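Cender open day, March

Cender opens its textile recycling plant to the public twice a year, and in March I took the early bus to Stallau to see it. The gate opened at 9 and the first tour left at 9:30. You sign in at the weighbridge office, get a visitor badge and a pair of earplugs, and wait by the bike racks until the group is full. Ours had 14 people, mostly locals, plus two students who had come in by train.

The sorting hall comes first. Clothes arrive in pressed bales from collection points across the region. The bale on the scale when we walked in read 612 kilos, and the guide said that was on the heavy side because it was mostly winter coats. Everything is pulled apart by hand on a long belt. Wearable items go to one side, cotton to another, wool to a third. Mixed fabrics are the problem. They make up the largest share of what comes in and bring in the least money.

Buttons and zippers are cut off before shredding. I had assumed a machine did this, but at Cender most of it is still done with knives and a foot-operated press. The shredder itself is behind glass and very loud, even with the earplugs. What comes out looks like dirty snow. It is blown through a duct into the next building, where a Grutex carding line combs it into a flat web.

The carding line was the part I had come for. I spin at home in a small way, and the principle is the same as with hand cards - rollers covered in fine teeth, turning at different speeds, until the fibers lie in one direction. Recycled cotton is short and breaks easily, so they blend it with new fiber before it goes to the spinning mills. The guide passed around two samples, one blended and one not. The second came apart between my fingers.

After that we had a break of twenty minutes, with coffee and a poppy seed roll, and time for questions.

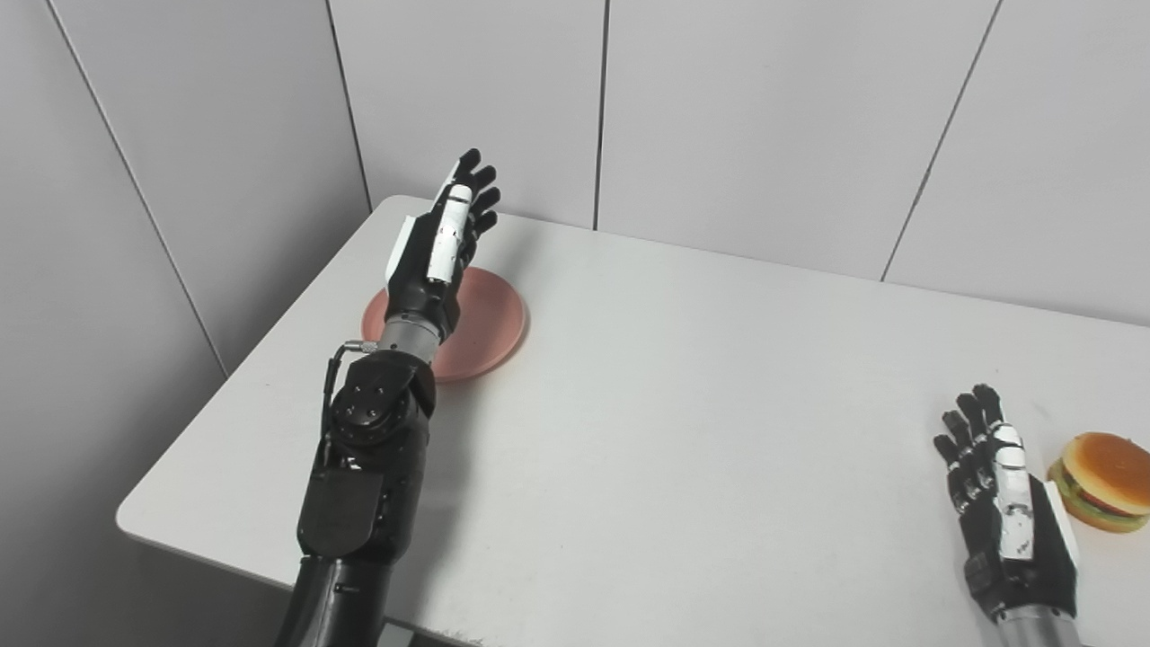
One of the students asked whether the dark colors had to be bleached first, and was told no, they are sorted by shade before shredding and mostly stay that way, so a gray yarn starts out as gray sweaters. She didn't think customers knew that, and said the labels ought to mention it.

The tour ended in the shop, a small room next to the loading dock. There were blankets, felt sheets and cones of yarn. I bought a cone of the gray. It is a little scratchy and sheds more than I would like, but it knits up evenly and the price was fair.

For lunch I walked back into Stallau and ate at Kırmızıgül, across from the station. The lentil soup is good and the bread comes warm. The bus back leaves from the same side of the street - check the return times before you go, as there is a long gap in the early afternoon.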